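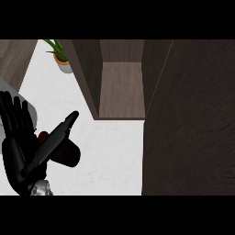
Pilley opens its simulated rooms to outside teams

JEMALDALE, January 14, 2020 – Hi, I'm Rima Majali, and I get to write this one because I've been pestering everyone at Pilley to let me announce it since April. Wokurer, our practice-room kit for robot hands, is on sale today!

If you program robots for homes, you know how much time goes into setting up a real room (and putting it all back afterwards). Wokurer gives you the room on a computer. You get floors, cupboards, shelving, potted plants and a jointed black hand you can drive yourself, holding things over a pale marble-look floor or working its way past a big dark cabinet. Change the furniture, run it again, go and have lunch.

The first release comes with 442 rooms and 1,427 objects to grip. Marwan Nasrallah built most of the cabinets and is very particular about wood grain, so please do zoom in. Widad Sabbagh looked after the finger joints, my favourite part of the whole kit.

"We wanted people to be able to start on the first afternoon," says Georges Haddadin, our head of product. "Install it, pick a room, move the hand."

A licence covers 2 computers and a year of updates. Schools and hobby clubs pay a lower rate, so ask us before you order. Demos are being run from our Jemaldale office, and I'm happy to organise one over video if you're further away.

Last updated: January 14, 2020

Contact: Rima Majali, Pilley media desk, ext. 911 | © Pilley | Back to top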